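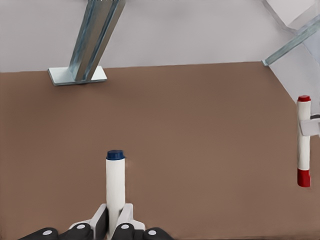

Getting the two-arm cell to behave

I've spent most of the past fortnight in the simulator with our marker cell, and I have to say I've rather enjoyed it! Thulani Jacobs built the model for us (table, steel struts, both arms, the lot) so that we could sort out the grips before anyone touched the real thing over at Swanepoel.

The blue-capped marker goes to one arm and the red-capped one to the other, and the whole game is getting each gripper to close squarely on a smooth round barrel. I began with the finger settings we had left over from the Plundatico job and they were hopeless. The marker kept rolling as the fingers shut, every single time. Berenice Mendoza suggested closing more slowly over the last 6 mm and checking the zero on each gripper first, and that cured nearly all of it. Out of 238 runs on the new settings we had 13 drops, mostly on the red one.

If you're looking after the cell this month, please zero both grippers before you load a program, left arm first. The settings file is called Grarkar 14 (don't ask, the name stuck) and it's in the shared folder with Thulani's notes. The old file is still there as well, so do check which one you've opened – I got caught twice.

Next up is the cap-pulling move, with one arm holding and the other tugging. Berenice has a first version going and would love somebody to try and break it. Grab either of us at the Umia bench if you fancy an afternoon of it.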